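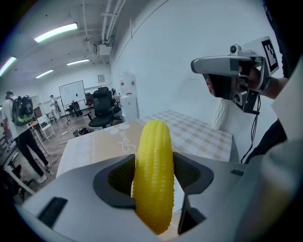 A toy corn cob held in a hand-held gripper.

Print this page | E-mail this page

How Do You Teach a Robot to Pick Up Corn?

A robot does not know how to pick things up. Someone has to show it.

One way is to use a hand-held gripper. It has two fingers, like the ones on a robot, but a person carries it. The person squeezes the corn between the fingers, lifts it and puts it down somewhere else. A small camera on the gripper records the job from close up.

Another way is remote control. The person moves a set of handles, and a robot arm across the room copies each move. This is slower, and it takes practice.

At the Flillside lab, Thư Đỗ and Ravindra Sisodia teach with toy food. On one Thursday they recorded the same job 65 times. They put the toy in a new spot each time, so the robot would learn to look for it. By the end of August they had 1000 recordings.

A computer then studies the recordings and learns which moves go with which views.

Try it: Pick up a spoon with kitchen tongs. Now close one eye and do it again. Was it harder?

Print this page | E-mail this page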